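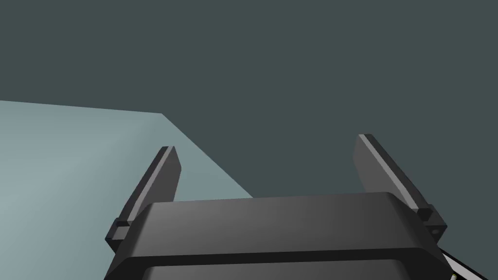

Engine room fire safety inspection
Vessel: MV Drorka
Operator: Nesamus Ferries
Date: 12 Nov 2019
Job no. 3681

1. Fixed CO2 system: PASS
Cylinders weighed by Zirico in March. Labels legible.

2. Quick-closing fuel valves: FAIL
Port generator valve stiff on the remote pull. Free up the cable and retest before next sailing.

3. Jacketed fuel lines: PASS
Leak alarm tested at the panel.

4. Exhaust lagging: COMMENT
Lagging torn at the starboard turbo. Temporary wrap accepted for 100 running hours, then replace.

5. Emergency fire pump: PASS
Started first go. Good pressure at the forward hydrant.

6. Fire doors and dampers: COMMENT
Aft door closer slow. Adjust. Dampers greased and labelled.

7. Emergency generator: PASS
Picked up the load on blackout test. Next oil change due at 2000 hours.

8. Bilges: FAIL
Oily rags behind the purifier, same as last visit. Clear and send photos to the Mägi office.

Item 2 must be closed out before passengers board.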